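About Herkgate Evening School

Herkgate teaches grown-ups to cook their own tea. We opened in 2000 above a carpet shop, with two hobs and a sink that drained when it felt like it. The carpet shop has gone. The sink stayed with us for years.

We run three courses. Ikis is for people who can make toast. Folano is for people who can make a sauce but have to lie down afterwards. Farooqui is bread, and it has a waiting list, mostly made up of people who have already done it and won't leave.

Classes are small and start at seven, by which we mean ten past. You don't need your own knives. Please don't bring your own knives.

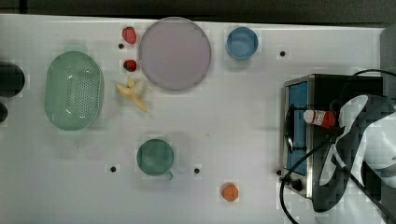
Elin Harries wrote to say that she came for the soup and stayed for the arguments about salt, and that her family now eats at a proper hour, though they haven't thanked her for it. She would also like the Folano course to spend less time on white sauce. We have passed this on to the tutor, who is thinking about it in a marked manner.

Our teaching is old-fashioned. You watch, you have a go, you eat the result, and then you wash up. The washing up is included in the fee. There are no certificates, though one student did make his own and we signed it to be polite.
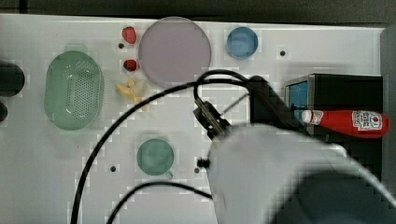

Fees are paid by the term and cover all ingredients apart from saffron, on which we have been hurt before. If you miss a week you can join another group, provided you don't tell them theirs is the quieter one.

We close for most of December, when everyone is cooking far too much already. To book a place, ring the office on extension 1606 and let it ring. The phone is at the other end of the corridor from the kettle.

Page last updated 2020-07-24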